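Livholm Shared Kitchen – Fridge and Freezer FAQ
Last updated November 4, 2020

Who can use the fridge and freezer?
Anyone with a desk or a bench at Livholm, and their guests for the day. You do not need to ask first. The only shelf that is off limits is the top one in the main fridge, which is kept for events.

Do I need to label my food?
Yes. Write your name and the date you put it in. Labels and a marker pen are in the drawer under the kettle. Initials are fine if they are not shared with somebody else – we have two people who sign as M.N., so Mahmoud Nasr now writes his in full.

How long can I leave things?
Opened food can stay for up to 14 days, or until its use-by date if that comes first. Frozen food can stay for 30 days. After that it goes in the bin, container included. Unlabelled food is thrown out at the next clear-out.

Can I keep drinks in there?
Small bottles and cans go in the fridge door. Large bottles should lie on the bottom shelf with the cap done up tightly. Please don't put full bottles in the freezer to chill quickly. Liquid expands as it freezes and the plastic can split. We lost nearly a whole drawer of food that way in August.

What happens on a clear-out day?
Everything comes out. Take your own items home the evening before if you can. Anything in date and labelled is put in a cool box while the shelves are washed, then goes back where it was. Sealed drinks can stand on the white table by the wall.

How is the freezer cleaned?
It is switched off and left with the door open until the ice has melted. The floor of each compartment is wiped with warm water and a little bicarbonate of soda, then dried with a clean cloth. Don't use a knife or a scraper on the ice. The rim at the front needs wiping too, as crumbs left there can stop the door closing properly.
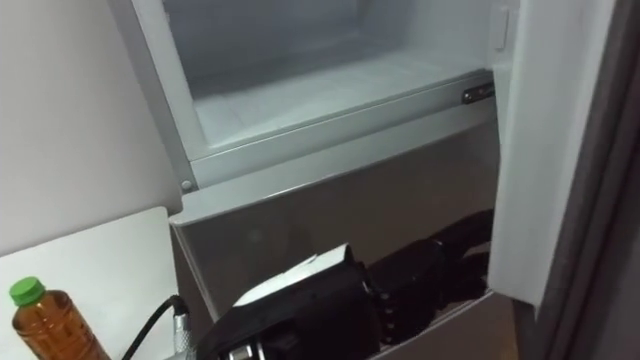
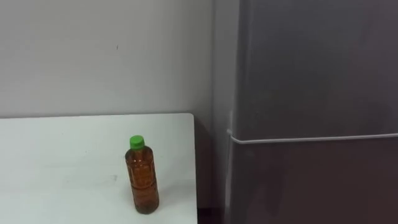
First picture: freezer compartment with nothing in it, door open. Second picture: bottle with a green cap on the white table.

The drawer will not close. What should I do?
Pull it out a little, check that nothing is sticking up at the back, and push it in with both hands level. Bags of frozen peas are the usual cause. If it still catches, leave it and tell Chaimae Benkirane at the front desk. Please don't force it. A replacement drawer costs 190 and comes out of the kitchen budget.

I left a bottle behind after a clear-out. Where is it?
Bottles left on the table are moved to the fridge door at the end of the day. If yours isn't there, try the crate beside the sink. Opened bottles with no name on them are emptied and recycled.

Can I store lunch for a group?
Yes, with a day's notice. Email Setareh Sadeghi with the number of boxes and the time they will be collected. Trays wider than the shelf will not go in at an angle, whatever the caterer says.

What should not go in the freezer?
Glass jars, fizzy drinks, hot food and anything that is not food. This includes ice packs that have leaked and sample bags from the workshop.

Is there a charge?
No. Cleaning materials are paid for out of desk fees.

Who do I tell if the fridge is warm or making a noise?
Babar Ghauri looks after the appliances. Leave a note in the book by the door with the time you noticed it. If the freezer has stopped altogether, keep the door shut and ring the front desk straight away.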